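Boxing scorecards at our club show, what happens on a draw?

Hi all, bit of a long one. My lad boxed on the Skurnmont show in June (fourteen bouts on the bill!) and I've been arguing with my brother-in-law ever since. Two of the judges had it level after the last round and the third gave it to Gallagher, the red corner. They announced Gallagher as the winner, and I thought two level cards meant a draw? I've been round and round on this and I'd love somebody to put me straight before the rematch with the Pasero gym. 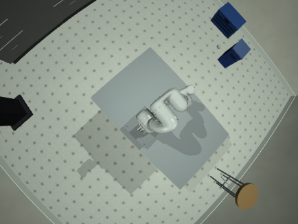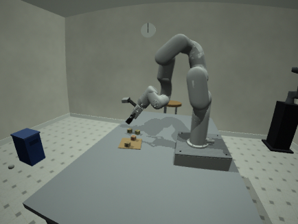 Fionnuala Kinsella
You're thinking of the pro rules, where two level cards out of three is a majority draw. Amateur bouts have to have a winner, so a judge who's level on points has to name one boxer anyway. Ask your club secretary which rule book the show was run under, it'll be on the paperwork. And don't let your brother-in-law near it!

timano123
what she said. same thing happened to me years ago and i lost, still cross

Reply from the original poster
Thanks both, so I was wrong and I owe him a pint. Still think our lad nicked the second round though.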